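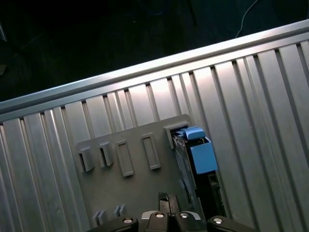 Section 9. Changing over the fixture plate

Applies to the Clilex cells at Nodness and Nutamthorpe. Operators no longer load parts by hand during a run. Their work is now changeover, first-piece checks and clearing faults.

Before you start

Sign on at the cell panel under your own name. Changeovers may be done by any operator passed by Kirsten Thorlacius or Shahnaz Dewan.

CAUTION: Press HOLD and apply your lock before reaching over the table. A paused program can restart without warning.

Steps

1. Send the arm to its park position and wait for the panel to show PARKED.

2. Apply HOLD, then your lock.

3. Take off the old plate. Brush chips out of the table slots.

4. Set the new plate flat on the table and tighten the clamps evenly.

5. Remove your lock and close the gate.

6. Select the plate number on the panel and run the position check at 60 mm/s.

7. Run one part and measure it before you release the batch.

Note: If the position check fails twice, stop and call Lorena Lagos. Do not edit the taught points – they are shared by both sites.

Note: Gripper fingers are inspected every 4000 cycles. The operator on shift does the inspection and enters it in the log, a job formerly held by maintenance.

Staffing

One operator covers two cells. Breaks are taken with both cells on HOLD unless a relief operator has signed on.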